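Project Diary
Entry for September 21, 2018

The residential training kitchen at Gresten was opened for inspection this morning, and the contents of the tableware cupboards were reviewed against the register. The register stands at 3,829 items across all rooms of the house. The kitchen accounts for a modest share of these, but it is the part in daily use and therefore the part most liable to error.

The morning was given over to the two tall cupboards beside the door. Plates were taken down, checked for chips and returned in order of size. Of the 44 dinner plates entered in the spring, all were present. Four had worn edges and have been moved to the lower shelf, where they will remain until a decision is taken on replacement. The side plates were in good order. The glass jugs were not, and two have been withdrawn.

Mrs Pangilinan attended from ten o'clock and raised the matter of the serving bowls. It has been the practice to stack them inside one another, largest at the bottom, and the glaze on several has suffered as a result. It was agreed that bowls of any weight will in future stand singly on the open shelf. This will require the removal of the preserving pans to the pantry, and the pantry shelf must first be cleared of the Grulari catalogues, which have been there far too long.

The afternoon was reserved for the preparation of the worktop. The instruction sheet for residents asks that round produce be kept in a bowl and not left on the counter, and that a tray be placed beneath. The sheet has been in force since the Skumenska kitchen was closed and its equipment transferred to this house. I found the wording unclear in two places and have amended it. The revised text now says "one bowl, one tray" and leaves the choice of bowl to the person on duty.

Some discussion followed on whether onions and fruit should share a bowl. My own view is that they should not, on account of the smell, and the sheet will say so. Mrs Pangilinan considers the point excessive. The matter stands over until November, when the sheet is next due for printing.

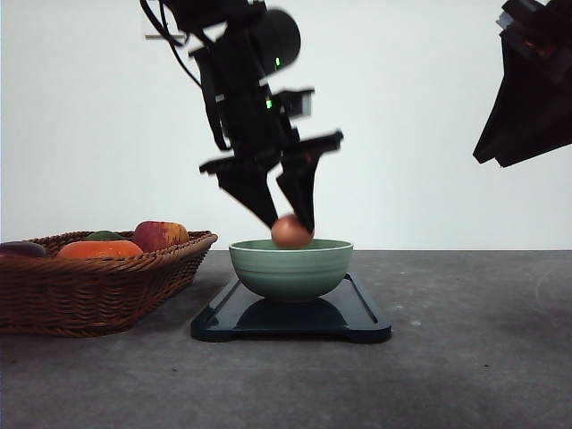
Virgilio Fajardo

The pale green bowl is, in my opinion, the best suited of those now in the kitchen. Its sides flare outwards, so that the contents can be reached without tipping it, and the faint ridges around the outside suit the plain style of the room. The dark blue tray beneath has a raised lip and a groove near its edges – a sensible feature where juice or loose skins are concerned. I have recorded both under worktop items, and the entry for the tray has been corrected from "black" to "navy".

The cupboards were closed at half past four. There remain the cutlery drawers, the linen and the whole of the pantry, for which two further mornings have been set aside. The key to the left-hand cupboard turns stiffly and should be oiled before then.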